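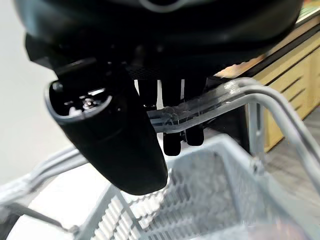
The handle, with clear plastic still wrapped along the straight part.

I gave up the shopping cart in April, and I am having the best time of my life at the grocery store. I mean it! I used to push a cart around Aranda Market the way you mow a lawn, up one aisle and down the next, and I came out with a receipt 66 lines long and no idea what was for dinner. Now I take a hand basket. I think most people who cook for a small household should try it, and I think stores should put the baskets out front where we can find them.

My case starts with weight. A cart hides it from you. With a basket you feel every can in your elbow, and by the second jar of pickles you are asking yourself real questions. My biggest trip that last winter with the cart came to 177 dollars, and some of it went straight from the fridge to the compost. The basket trips run some 70 dollars and everything gets eaten, down to the celery leaves.
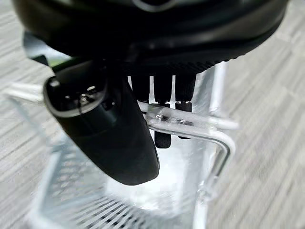 Clear plastic, close up.

My sister-in-law says this is fine for people who live three blocks from a store, and she has a point. I walk past Aranda on my way home, and she drives half an hour each way with kids in the back seat. If I had her week I would want a cart too, maybe two. But plenty of us live close by and still grab the cart out of habit - I did it for years.

Then there's the produce. This is where I get carried away, so bear with me. A slatted basket is a lovely thing to put vegetables in. You can see what you have from every side, the grit from the leeks falls through the holes (sorry, Aranda), and a rinse in the sink gets it clean again. Put a napa cabbage in first, lay cucumbers next to it, tuck the scallions along the edge and you already have the start of a good supper. I like my cucumbers long and my cabbage heavy, and I will stand at a tilted stand for as long as it takes to choose.
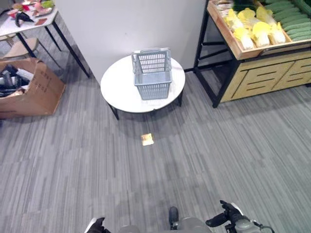 Light blue-gray basket on the round table, napa cabbage and cucumbers on the stand to the right.

And please, more of those stands! A tray that leans toward you beats a deep bin every time. In a bin the good ones are at the bottom and you have to dig. On a slope you look, you pick, you move on. The old Prosow store across town had everything piled flat, and I never once bought a cabbage there.

So try it for 3 trips. Take the basket, start with the vegetables and let your arm tell you when you're done. Mine usually gives out right by the noodles, and I go home and make soup.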